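In Defense of the Plain White Table
Larysa Stasiv
29/05/2020

I have owned nine tables in my adult life, and I have been disappointed by the expensive ones. The walnut one wanted oil. The glass one wanted an apology every time I set down a mug. The one I'd pick again is flat and white, and it came from a closing sale at an office in Trollau for 125, delivery not included, as my back can confirm.

People of taste dislike white tables. My brother-in-law says they remind him of the dentist. He has a farmhouse table with so much character in the grain that he once lost a hearing aid battery on it for two days. I asked him what he thought the table was for and he said "gathering," and we left it there.

A white table tells on you. Crumbs, ink, the ring from last night's glass, the screw you were sure you'd put in your pocket: you see them from the doorway. I find this irritating and I've come to depend on it. A dark table lets you believe you wiped it.

And if the table is going to be white, let the wall behind it be white too. I know the advice about accent colors. I followed it in September and spent the winter eating soup in front of a shade called Trorkside Moss.

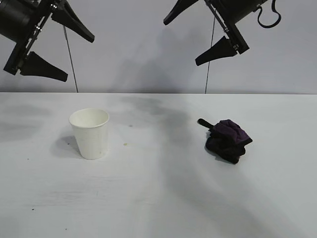
On cords

The plain wall has one real cost. Any dark cord that runs down in front of it looks like a line drawn with a marker. Two of them, hanging nearly straight down to the back edge of the table, and your eye goes there before it goes anywhere else.

The shops would like to sell you a cure. I have tried the adhesive clips, which let go at night, and the fabric sleeve, which turns three thin cords into one fat one. There are also white cords, and they stay white for a week.

My own policy is to let them hang. A cord going straight down is at least being frank about where it's headed. The one I can't forgive is the cord that has been coaxed along a baseboard, around a door frame and behind a bookcase, so that unplugging a lamp takes two people and a flashlight.

My brother-in-law has his cords routed through a hole he drilled in the farmhouse table. He showed it to me with some pride. There was a pea in it.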